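Floor scrubber robot at a restaurant - what happens to closing hours for the cleaning staff?

Posted by Snežana Tomić, Dec 4, 2022

We run a sit-down restaurant in Trarville, 230 square meters of tiled floor, booths along one side and pedestal tables on the other. Since September the owner has leased a floor scrubber robot. It starts after close and reports the area covered. The owner now wants to cut the closing shift from two cleaners to one, based on that report. The cleaners say the hand work has not gone down much. Has anyone been through this, and how did you work out the hours?

Rok Karagiannis

We did, at a cafeteria with a similar layout. The coverage figure is calculated against the map stored in the machine. Any strip the machine cannot enter gets drawn as a no-go zone when the map is made, and after that it is left out of the total. A report of full coverage and a dirty passage between booth and table bases are perfectly compatible.

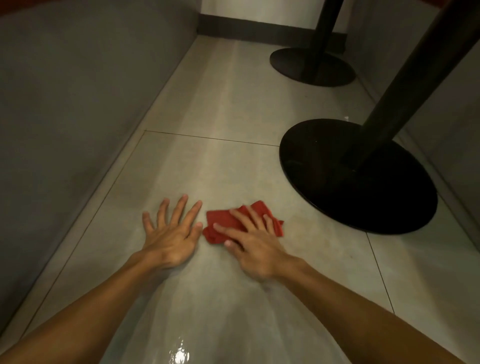
Measure the passages at floor level, base to booth panel, and compare with the minimum clearance in the manual. Ours needed 49 cm plus a margin on each side. Everything narrower stayed with the staff - on hands and knees with a rag, same as before. The wide aisles, which used to be the easy part done standing up with a mop, went to the robot. So the hours dropped but the share of kneeling work in each remaining hour went up. We wrote that into the task sheet, bought knee pads and split the floor-level work between two people on alternate nights. One person on it every night was too much.

Also log the time spent emptying the tank and cleaning the squeegee. It was on no one's sheet here for months.

Marin Perić

Just get a smaller robot.

Tarcísio Arruda

Smaller units have smaller tanks, so you trade reach for refills. Agree with Rok on the map. Ask the supplier to export it with the no-go zones shown, then time the hand work for two weeks before anyone changes the roster. If the machine throws code 3112, at least on ours, it means the run was stopped early, and someone has to finish the aisle by mop. Those nights need to be in the log too.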